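The Gray Bins at Roramlow: A Gallery Page

February 22, 2018

I have been promising this page to people for so long that I had begun to avoid them in the grocery store, so I am very glad to have it up at last! It is for everyone who has stood in our sorting room at Roramlow and asked about the gray metal bins, and for the smaller number who went home afterward and wrote to me about them. I meant to keep the words down to a line or two. Anyone who has ever been on the phone with me will know how that went, so get yourself a cup of something.

Where they came from

The bins came to us from the old Clilora building over in Tveit, which closed its doors before most of us had anything to do with it. Tormod Dahlgren heard they were being cleared out and drove over with his trailer on a morning when sensible people were indoors. He had been told there were a few. The handwritten list taped inside the door said 406, and he brought back as many as would fit under the tarp, which came to 42, and he has been sorry about the rest ever since. I have told him many times that we had no room for the rest. He nods, and then he says something about the trailer having had a little space left at the back.

They come in two kinds, plain and divided. The plain ones are a box and that's the end of it, and they went straight to the upstairs shelves, where they hold paper and string and the Christmas things. The divided ones have a wall running the long way, so that you get two compartments side by side, and those are the ones people ask about. I think it's the wall that does it. A box is a box, but once you put a wall in it you have to make up your mind about what goes on which side.

What goes in them

Mostly bars. I should explain (and I know the regulars are sighing) that the short colored bars belong to the Dodivari sets, which we sort, check over and send back out to the schools and clubs that borrow them. There are 29 bars to a full set. They go out in good order and they come home mixed up with one another and with pencil stubs, hair ties and, on one occasion, a very nice teaspoon that we would still like to return. So the first job with any set is to tip it out, get the bars looked at one by one, and bring the colors back together.

The usual way of working is to let everything start in the larger compartment and to move pieces across to the smaller one as they're passed. Gudrun Åberg does it the other way around, starting in the small side, and she is quicker than anyone, so I have stopped calling mine the right way. It's the usual way. When a bar needs a second look it stays where it is and you come back to it at the end. I like that part of the job best, when there are only two or three left on the floor of the bin and you can take your time with them.

On wear, and why I leave it alone

Somebody offered last year, very kindly, to have all the divided bins sanded and painted for us. I thought about it for longer than I should have. The gray finish has gone from a good many places, and once you begin looking at where it has gone you see how the bins have been used. The floors are the worst, or the best, depending on your feelings about such things. Years of metal and wood and whatever else Clilora kept in them have worn the bottoms to bare, cloudy silver. The side walls hold up better, except for long pale patches where things have rubbed against them on the way in or out. And the dividers get it from both sides, poor things.

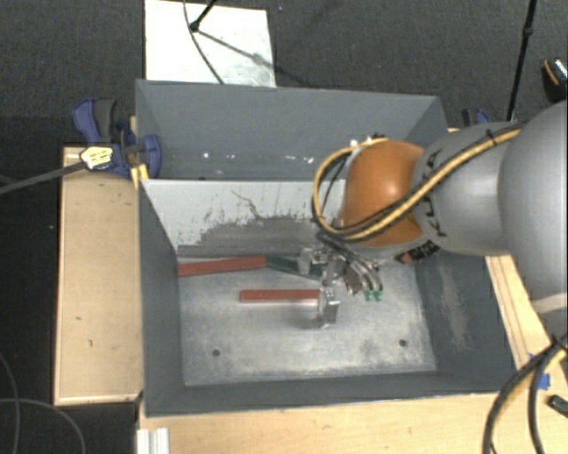 Alvar Midtbø, who knows more about old finishes than I ever will, came by in January to see whether the paint was anything we ought to worry about. He had a small scraper and a flashlight and he was with us most of the afternoon. He thinks the gray went on over something lighter, and that whoever did it was in a hurry, going by how thinly it runs along the edges of some of the bins. He wouldn't put a year on it. I pressed him — I always do — and he said "before me," and Alvar is not a young man.

We talked a good while about scratches too. He divides them into the sort that come from things being dropped in and the sort that come from things being dragged out, and he showed me how to run a fingertip along one and feel where it got shallow. I spent the next week doing this to everything I own. The bread box at home has a very busy history, I can report, and so does the lid of the piano.

The holes

Several letters have asked about the small round holes that some of the bins have in the floor. I'm afraid I have no good answer. Tormod says drainage. Omar Chidiac, who used to fit out shops, says they were for bolting the bins to a rack, and he may well be right, though none of the racks came home with us and so we can't try it. My own theory is that they were made by one person for one purpose and that everyone afterward wondered about them just as we do. If you worked at Clilora, or your mother or uncle did, please write! I will happily put your answer on this page and take mine down.

What I can tell you is that the holes are a nuisance with the smaller bits. Washers go through. The bars are far too big to go anywhere, thank goodness, but anything finer gets a square of cardboard under it or goes into a jam jar first. Omar made a few little cork plugs one winter and they were lovely, and within a month every one of them had wandered off.

Red, green, and the trouble with red

I had a question about color from a teacher who borrows from us, and the answer is too long for a note, so I'll put it in here. She wanted to know why her set always seems to be heavy on the red. There are several shades of red in the Dodivari sets if you take the older and newer ones together, and for years we sorted them all as plain red, and so some sets ended up with more than their share. We're putting this straight as they come back. Please don't hold on to the extras, even if the children have grown fond of them.

The dark green is the one to be careful with. Against a dark gray wall it can hide surprisingly well, particularly late in the day, and I have closed up a finished set more than once with one green bar still lying in the bin behind me. Gudrun's habit is to sweep her hand along the bottom before she calls anything done, corners included. I have taken this up and recommend it warmly. The bare metal floor turns out to be a help here, come to think of it, because a bar of any color stands out better on the worn patches than it does beside the paint. One more reason I said no to the sanding!

Cleaning them

A dry brush first, then a damp cloth, then a dry cloth. I don't use anything stronger. Pale flecks and crumbs of this and that collect low down along the walls, and a stiff paintbrush gets into the angle nicely. We tried a small vacuum and it made a noise in the metal like the end of the world. If a bin has been standing upstairs for a season, turn it over and give the underside a wipe as well, as otherwise it leaves a gray ring on the table and you will hear about it from Birger Grønli, who looks after the tables and feels strongly about rings.

Please don't stack the divided bins inside one another. They look as though they ought to nest, and they will go in just far enough to get stuck. It took Birger and me the better part of a coffee break to get the last pair apart, with a good deal of language on one side, and I won't say whose.

Lending and visiting

We have been asked whether we would part with a few. The plain ones, possibly. Write to me and tell me what you'd keep in it, and I'll talk to Tormod when he is in a generous mood. The divided bins are all in use and I don't think we could spare any this year, with 593 sets on the books and a fair part of them due home before summer.

You are very welcome to come and see them, though. The sorting room is up the short flight of stairs and to the left, past the coats. Come in the morning if you can, when the light is on that side of the building and you can see every scuff and smudge to good advantage. Pick a bin up by both ends, please, and not by the divider — it will take the weight, but I would rather we didn't find out for how long. And if you feel like sorting while you're here, there's always a set waiting, and Gudrun will be delighted to show you her way of doing it.

Letters about the holes can be left in the box by the coats.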